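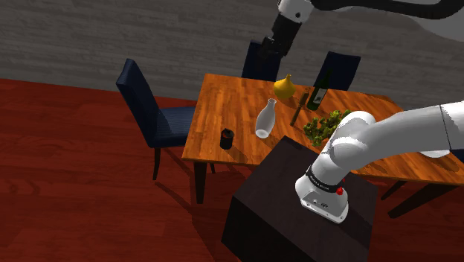 Luzius Bühler

Project report: solo rules for the skirmish game Skivano

1. Aim

For my project I wrote a set of solo rules for Skivano, a skirmish game for two players. My usual opponent moved away in June, and I wanted to know if one person can play the game without always knowing what the enemy will do. The rules had to fit on 2 pages.

2. The first version

I started with a table of orders. At the beginning of each turn, the player rolls one die for every enemy figure and reads the order: advance, hold, shoot or fall back. This was easy to learn, but the enemy behaved without any plan. In the scenario "Stornard Bridge" the enemy captain left the bridge and walked back into the forest, although he was winning.

The second problem was time. With so many rolls, one evening was not enough for a full battle.

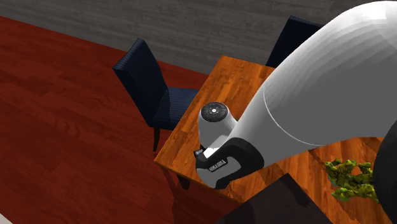

In the second version I replaced the table by a small deck of cards. The enemy figures are divided into three groups, and every group draws one card per turn. A card gives a goal, for example "take the nearest objective", and the player must choose the shortest way to reach it. If two ways are equally long – this happens often near walls – a die decides.

3. Test games

I tested the deck with two scenarios, Stornard Bridge and The Mill at Restico. The bridge worked well from the first game. At the mill, the defenders stayed too long behind the fence, so I had to add a card called "Sortie".

My teacher, Mr. Schnyder, played the mill once and lost. He found the card texts clear, but he asked for a better rule for wounded figures. I agree with him. At the moment they draw cards like all the others, and they are much too brave.

4. Open points

The deck does not yet cover cavalry. I also want to write a campaign sheet, so that the enemy captain can keep his experience from one battle to the next.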